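FOR IMMEDIATE RELEASE

28 August 2024

Charpentier opens free furniture anchoring program to renters in Gridberg

GRIDBERG - Charpentier, the home storage retailer, will supply and fit wall anchors at no charge in rented homes across Gridberg starting this fall. The program covers dressers, bookcases, wardrobes and media units of any make, including pieces bought secondhand or left behind by a previous tenant.

The offer follows a trial that began in May in the Terkusik district. Over the course of the trial, 576 households signed up and 2,457 pieces of furniture were secured. Most of the requests came from families with young children, but a large share came from older residents who use a dresser or cabinet to steady themselves when they stand. 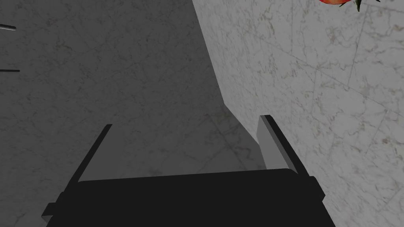
Tenants in the trial were asked what had kept them from anchoring their furniture before. One Terkusik resident replied that her lease did not allow holes in the walls, and that she had lost part of a deposit over a picture hook in her last apartment. She said she would not have signed up without a letter from the landlord.

Charpentier has changed the sign-up process as a result. Each booking now includes a one-page consent form that goes to the property owner or manager before a visit is scheduled. The form lists the number and size of the holes, the type of anchor, and the filler that will be used if the tenant moves out. Trollel, which manages rental buildings in Gridberg, has agreed to accept the form for all of its units and will not charge tenants for anchor holes.

Visits are carried out by a team of 2 fitters. They check the wall type first, then move the piece, fix the anchor and put everything back in place. Tenants do not need to empty drawers unless the fitters ask.
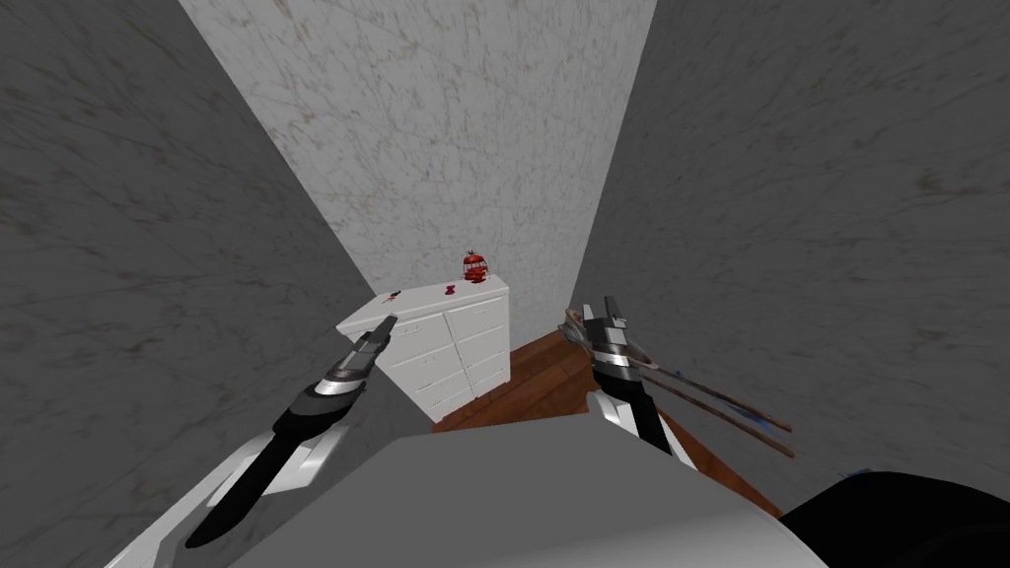 Wall type decides most of what happens on a visit. Drywall is the simplest case, and a fitter can usually find a stud with a hand tool. Plaster over brick takes longer. Stone and tile need a masonry or diamond bit and a slower drill speed, so a white chest of drawers at the end of a narrow room with marble-patterned walls would be booked as a long visit. Tenants can pick the wall type from a list when they sign up, or choose "not sure" and let the fitters decide.

Floors also matter. On carpet, a tall piece often leans forward slightly because the tack strip lifts the back edge. Fitters carry shims and will level the piece before anchoring it. 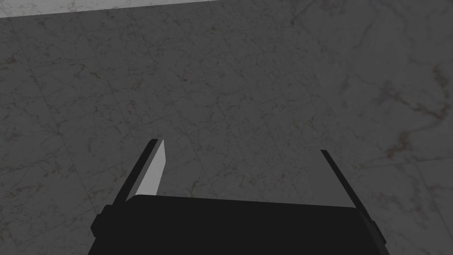

On hard floors the usual problem is sliding, and felt pads or rubber feet can be added during the same visit. The pads are free, like the anchors. Charpentier does not repair damaged furniture under the program, and fitters may decline to anchor a piece with a loose back panel or a split top rail.

The first round has room for 1,000 households. Places will be given in the order that completed consent forms are received, and anyone who misses out will be put on a list for the next round. Households from the Terkusik trial may apply again if they have moved or added furniture.

Sign-up forms are available at the Charpentier store in Gridberg and at Trollel rental offices. Completed forms can be returned to either one.

About Charpentier

Charpentier sells storage furniture, shelving and fittings for homes and small offices. Its Gridberg store also offers delivery, assembly and removal of old furniture.

Press inquiries: Charpentier Press Office, Gridberg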